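Jornada de puertas abiertas de Borkton

La jornada de puertas abiertas de Borkton es una sesión anual de demostración de robótica quirúrgica organizada por el laboratorio Julesis en su edificio de Borkton. Se celebra en enero y está dedicada a la sutura asistida y automatizada de tejidos blandos. El programa comprende una presentación técnica, una demostración en banco de trabajo, un turno de manejo de la consola y una sesión de preguntas. El aforo de la sala principal es de 27 personas por turno.

Índice
1 Antecedentes
2 Organización y recorrido
3 Equipamiento
4 Demostración de sutura
5 Modos de control
6 Registro y evaluación
7 Recepción
8 Véase también

Antecedentes

Julesis comenzó su actividad como taller de instrumental de precisión y abrió posteriormente una sección de manipulación remota, dirigida por Miloslav Urban. Las primeras demostraciones fueron internas y se limitaban al traslado de anillas entre clavijas, un ejercicio habitual en el adiestramiento laparoscópico. La sutura se incorporó cuando la sección dispuso de dos brazos coordinados y de un sistema de visión situado junto al extremo del instrumento.

La apertura al público fue propuesta por Margaux Collet, responsable de formación. El formato inicial consistía en una visita guiada sin manejo de equipos. En ediciones posteriores se añadió el turno de consola, con inscripción previa, y se trasladó la demostración principal de la planta baja al laboratorio 2, que cuenta con suelo aislado de vibraciones. El cambio obligó a reducir el número de asistentes por turno y a duplicar los pases de la mañana.

La denominación «jornada de Borkton» es de uso corriente, aunque los programas impresos emplean el título «Sesión abierta de manipulación de tejidos». Existe además una sesión menor en la sede de Virkthorpe, sin banco de sutura, destinada a centros de enseñanza secundaria. Ambas comparten los paneles informativos, pero no el calendario.

Organización y recorrido

La recepción abre a las 9.30. Los asistentes reciben una bata y un plano del edificio, y son distribuidos en turnos. El recorrido comienza en la sala de proyección, donde se explica la cadena cinemática de los brazos y la función del centro remoto de movimiento, es decir, el punto fijo en torno al cual pivota un instrumento introducido por una incisión pequeña. La exposición corresponde por lo general a Sylvain Aubert, ingeniero de control.

A continuación se accede al laboratorio 2. El público permanece detrás de una barrera y sigue el procedimiento en un monitor. La distancia entre la barrera y el banco impide apreciar a simple vista el paso de la aguja, por lo que la mayor parte de la explicación se hace sobre la señal de vídeo.

El turno de consola se desarrolla en una sala contigua con un simulador independiente. Cada participante dispone de 13 minutos. Los ejercicios son de dificultad creciente: orientación de la aguja, paso por dos marcas y anudado sobre un soporte de silicona. No se permite que los visitantes manejen los brazos del banco principal.

Equipamiento

El banco de sutura consta de dos brazos articulados montados sobre columnas separadas, una bandeja de fijación de muestras y un armario de control. En uno de los brazos se instala un portaagujas; en el otro, una pinza auxiliar de agarre. Los instrumentos son intercambiables y se acoplan mediante un adaptador Rolland, diseñado por Anatole Rolland durante su estancia en el laboratorio. El adaptador transmite el giro, la inclinación y la apertura de las mandíbulas por cables de tracción.

La cámara pequeña, montada en la muñeca, proporciona una vista cercana que se desplaza con el instrumento. Este montaje tiene dos consecuencias prácticas. La primera es que la punta de trabajo conserva una posición casi constante en la imagen, lo que simplifica su seguimiento. La segunda es que los elementos muy próximos al objetivo quedan desenfocados y pueden ocultar parte del campo. El flujo de vídeo destinado al análisis se reduce a 640 píxeles de anchura – el monitor del público recibe la señal sin reducir.

La iluminación es regulable. Las superficies húmedas producen reflejos especulares que dificultan la estimación de profundidad, y el programa de visión aplica una máscara a los puntos saturados antes de calcular la posición del borde de la herida. Con muestras muy brillantes, el operador disminuye la intensidad y aumenta el tiempo de exposición.

Demostración de sutura

La demostración se realiza sobre tejido preparado en la bandeja. El procedimiento se divide en toma de la aguja, aproximación, paso, extracción y anudado. La toma es la fase que determina en mayor grado la calidad del resultado: una aguja curva sujeta con una orientación incorrecta describe un arco distinto del previsto y tracciona del borde al avanzar.

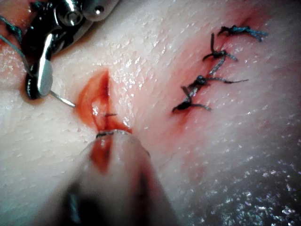
Portaagujas con aguja curva junto a una incisión abierta; a la derecha, incisión cerrada con puntos anudados.

Durante la aproximación, el portaagujas sitúa la punta frente al borde de la incisión. La pinza auxiliar puede estabilizar el tejido, apartar un borde o recibir la aguja por el lado opuesto. El paso se ejecuta como una rotación de la muñeca, con el centro de giro próximo al de la curvatura de la aguja. Un desplazamiento rectilíneo ampliaría el orificio de entrada.

El hilo constituye la principal fuente de incertidumbre. A diferencia de la aguja, carece de forma fija y puede cruzarse con el instrumento, adherirse a la superficie o formar bucles fuera del campo visual. El sistema no modela el hilo en toda su longitud. Calcula únicamente el tramo comprendido entre el último punto de salida y la aguja, y solicita la intervención del operador cuando pierde su continuidad.

El anudado se efectúa enrollando el hilo alrededor de una de las pinzas y tomando el cabo con ella. La tensión se estima a partir de la corriente de los motores, método que ofrece una lectura indirecta y sensible al rozamiento de los cables. Sadao Shibata, encargado del banco, introdujo una calibración en vacío antes de cada turno para compensar esta desviación.

Modos de control

El banco admite tres modos. En teleoperación, los brazos reproducen a escala reducida los movimientos de las manos del operador. En modo compartido, el operador dirige la posición y el controlador impone la orientación de la aguja. En modo supervisado, el sistema propone una trayectoria completa, que aparece superpuesta al vídeo y debe confirmarse con un pedal.

Los cambios de modo exigen que los brazos estén detenidos. Al soltar el pedal, el movimiento se interrumpe y las mandíbulas mantienen su apertura; la liberación automática está deshabilitada para evitar la caída de la aguja. El reinicio posterior a una parada requiere comprobar la correspondencia entre la posición de los mandos y la de los instrumentos.

Aubert suele mostrar el modo compartido antes que el supervisado, con el argumento de que permite distinguir qué parte del gesto corresponde a la máquina. Urban ha defendido el orden contrario en los turnos para personal técnico.

Registro y evaluación

Cada sesión genera un registro con las posiciones articulares, las órdenes de los mandos, el vídeo y las incidencias anotadas por el operador. Los datos se revisan en Virkthorpe. La evaluación de los puntos considera la separación entre ellos, la distancia al borde y la aproximación de los labios de la herida. El nudo se examina por separado, mediante inspección y ensayo de tracción.

Los tiempos de ejecución figuran en el registro, pero no se exponen en el monitor. Según la ficha técnica de la jornada, las pausas de explicación impiden compararlos con los obtenidos en las pruebas internas. El registro de un pase completo ocupa casi 2 horas de revisión manual, dedicadas sobre todo a marcar el inicio y el final de cada fase.

Recepción

Las valoraciones recogidas por el departamento de Collet señalan como aspectos mejor recibidos el turno de consola y la vista cercana del banco. Las críticas se refieren a la duración de la presentación inicial y a la falta de subtítulos en el monitor. A raíz de estas observaciones se incorporó un rótulo con el modo de control activo y se suprimió la sección sobre cinemática inversa, que pasó a un cuaderno de consulta disponible en recepción.

Véase también

Adaptador Rolland
Centro remoto de movimiento
Portaagujas
Teleoperación
Sesión de Virkthorpe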